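Warico opens bench area for phone stand checks

Warico has brought its phone stand testing together in one room at its Dogar site, the company said in May. The work had been split between a corner of the goods-in area and a shared office on the first floor, and stands were regularly carried from one to the other in open crates.

The stands are the small round type sold for desks, shop counters and bedside tables. A phone rests upright on the base, usually at a slight lean, and is lifted off or moved with the stand still attached. Returns over the past year fell mainly into two groups: stands that tipped when the phone was tapped near the top, and stands that slid on hard, polished surfaces.

Both faults are difficult to reproduce on an ordinary workbench. The old benches were topped with rubber matting, and almost any base will hold still on rubber. The new room uses a smooth top, closer to a kitchen worktop or a hotel dressing table, and the stands are placed on it without any mat or tape.

"Most of the complaints came from people with stone or glass surfaces," said Kirstin Lindsay, who manages product checks at Warico. "We were testing on the one surface that hid the fault. The top had to change before anything else did."

Lighting was the second concern. A phone screen facing a bare ceiling lamp throws a bright patch back at whoever is looking at it, and the lean of the phone is then hard to judge by eye. Fabric panels were chosen for the surround after painted board was tried and rejected. Painted board also marked easily and had to be wiped down between sessions.

Each stand now goes through 20 placements. The phone and stand are put down together, left for 14 seconds, lifted clear of the surface and put down again at a different spot. Any movement of the base after release is written down, as is any change in the lean of the phone. A stand that shifts on more than one placement goes back to the supplier with a note of where the phone was sitting.

Several phones are kept out on the table at once. Lindsay said this was closer to how the stands are used on shop counters, where a row of them may be moved every evening for cleaning, and that a single phone on a bare table gave results that were too kind.

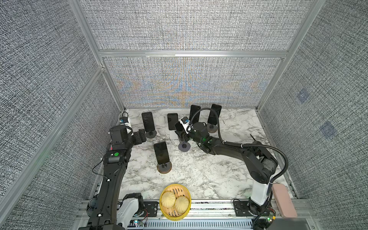
Stands from two suppliers are going through the room at present. Teltix supplies the plain dark base, and Zukeck supplies a version with a different rim and a slightly heavier foot. The first batch from each comes to 2000 pieces, of which 13 are drawn for checking before the rest are released to the warehouse. The sample size is the same for both suppliers and will be reviewed after the third delivery.

Early results have been mixed. The heavier foot slides less but is slower to settle when it is put down at an angle. The plain base settles at once, although it tips sooner with a larger phone turned on its side. Warico has asked both suppliers for a wider contact ring on the underside – a change that needs a new mould in one case and a thicker pad in the other.

No change to the price of the stands is planned. Stands already in the warehouse will be sold as they are, with a revised leaflet on placing them on polished surfaces. Customers who have had a stand slide or tip can return it to the shop where it was bought.

The old bench in goods-in has been kept for carton and label checks.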